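About Prundlow

Planning and budgeting for robots in ordinary workplaces
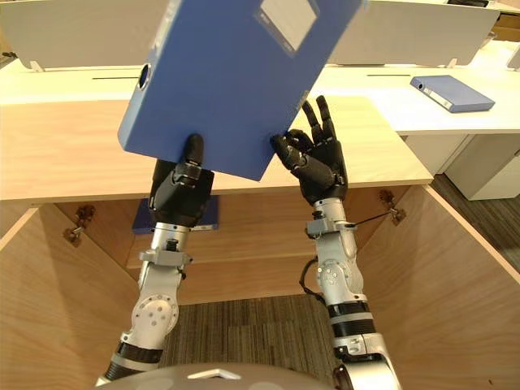 Prundlow helps offices, schools and small warehouses work out what robot equipment to buy, what it will cost over its life, and when to leave it alone. We don't sell machines and we take no commission from anyone who does. Clients pay us a fixed fee and get a written plan they can take to whoever signs the cheques.

We started as the purchasing side of Plernen, a records storage business. Plernen wanted to know if a two-armed robot could handle file boxes in an office that had been laid out for people, with desks, partitions and carpet. The quotes that came back covered the arms and very little else. Hands, spare fingers, mounting, training time and insurance were all extra, and no two suppliers listed them the same way. We wrote our own costing sheet to compare them. Other businesses asked to use it, and after a while that was the job.

What we do

Most work begins with a site visit. We look at the furniture, the floor, the power points and the things staff pick up and put down all day. A file box is a good test item. It is light and smooth, it has to be turned to go in and out of a desk, and it takes two hands if you want to keep it under control. If a machine can't manage the boxes, there is not much point pricing it for the rest of the room.

After the visit we write a budget in 2 parts. The first is what you pay to get going. The second is what you pay every year after that, including parts, software, service calls and the hours your own staff will spend on it. The second part is usually the one that has been left out of earlier plans.

We also write tender documents, check supplier quotes and sit in on demonstrations. We ask for demonstrations to be done with the client's own items, at the client's own desks where possible.

Fees

A site visit and short report is $900. A full equipment plan is $3000, with the cost of the first visit taken off if you go ahead within the same financial year. Travel outside the metro area is charged at cost.

Where we work

Our office is at Moretau, in a building we share with two other firms. We have a work area there set up with normal office furniture – desks, cabinets, shelving – and clients are welcome to book time in it. The Midtbø office closed in March and its clients are now looked after from Moretau. Phone extension 3151 still works for both.

We are closed on public holidays. Bookings for site visits are taken by phone or by the form on the contact page.

Page last updated 1/26/22

Recent items
Lease or buy: what changes in year three
Costing sheet, new version for schools
What to ask before a supplier demonstration
Spare hands and fingers: how much to set aside
Midtbø clients – change of address
Floor and furniture checklist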